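Operators for two-arm robot demonstrations (part-time, on site)
Baumgart Robotics, Padthorpe

We are looking for patient people with calm hands who would like to teach a robot small daily tasks. You do not need to know anything about programming. If you have worked in sewing, watch repair, dentistry or model building, please mention it in your application, it interests us very much.

In our project Lavley we collect examples for a learning system. The operator sits at the desk and moves two handles, and the two arms follow. Each example is recorded from the beginning to the end, also the ones that fail. For the task with pens and caps we have 522 good examples until now and we want to reach 1,000 before the end of July.
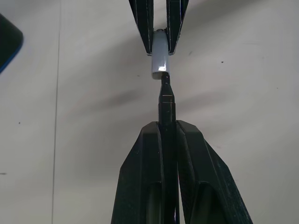

After the pens come zips, jar lids and folded paper. Every new task starts with a half day of practice, in which nothing is recorded. Most new operators are slow in the first week and this is fine. We prefer a slow and clean movement — the system learns also our bad habits.

What we offer
Shifts of 90 minutes, with a proper break between them, at most three per day
Morning or afternoon, as you wish
Paid training
A free place in the bicycle cellar

What we ask
You are 18 or older
You see well at short distance, glasses are no problem
You can follow written instructions in English
You can stay with us for at least two months

The arms are recorded, your face and your voice are not. The older setup, which we call Boris, stands in the same room and is a little loud. Ear protection is there for everybody.

Please send a short letter and your possible hours to Wiebke Oltmanns, with the reference 958. A photo or certificates are not necessary. Questions about the work itself are answered by Britta Grube, by telephone between 10 and 12 in the morning. We invite all suitable persons to a trial shift, and this shift is also paid.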